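Fusa Over-the-Sink Colander, seven months in

I have owned a lot of colanders. The metal one from my first apartment had a foot that fell off, and for years I propped it up on a mug. Then came a collapsible silicone one that collapsed when I didn't want it to, with a full pound of rigatoni inside, and I am still a little bitter about that. So when my sister-in-law asked what I wanted for my birthday I sent her the link to the Fusa before she could finish typing.

I picked it after reading way too many reviews (the listing had 3,686 of them when I looked, and I got through more than I'd like to admit). Half the people love it and the other half seem to have bought it for a sink it doesn't fit. Measure your sink! Mine is an old single basin, pretty narrow, and the Fusa sits across it with room to spare on both sides.

First, pasta. It drains fast. I can dump a whole pot of spaghetti in there and by the time I've put the pot back on the stove it's ready to go. Angel hair is another story — a few strands always poke through and hang there like a beard, and you have to pull them out from underneath. Rice, forget it. Quinoa, really forget it. I use my little Boltero mesh strainer for those and I'm fine with having two things.
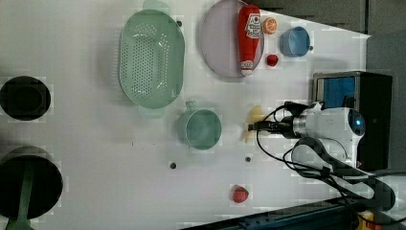 Washing greens is where I've gotten the most use out of it. We get a farm box every Wednesday from April on, and some weeks it's basically a bag of dirt with spinach in it. I fill the sink, swish everything around, lift it out in handfuls and let it drip while I deal with the rest of dinner. Before this I was laying wet lettuce on dish towels all over the counter, and then having no dish towels.

Berries do well in it too, as long as you don't pile them up. I did a huge batch of blueberries for the freezer last summer in my mom's colander, which is round and deep, and the bottom layer was jam. A wide shallow shape is so much better for that.

Now the complaints. It takes up a ridiculous amount of cabinet. I tried it standing up next to the cutting boards, I tried it upside down on top of the stockpot, and it ended up on a hook inside the pantry door. Also it stains. One round of beet washing and there was a pink shadow I had to scrub out with baking soda, and tomato sauce is almost as bad if you let it sit overnight (guilty).

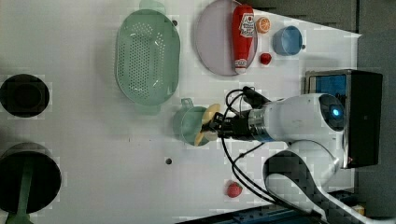 The instructions say top rack only, and I believed them for maybe a month. It has been through the bottom rack plenty since then and hasn't warped, but I'm not going to tell you to do that.

If you're comparing, my neighbor has the Trarkon, the one with the sliding arms. It fits more sinks and it feels sturdier, and it costs almost twice as much. The arms get gunky where they slide, though, and she goes at them with an old toothbrush. I'd rather have fewer parts. Leung makes one as well that looks nearly the same as mine, but I haven't used it and the only color left was brown.

Four stars from me. It would be four and a half if it came with a hook.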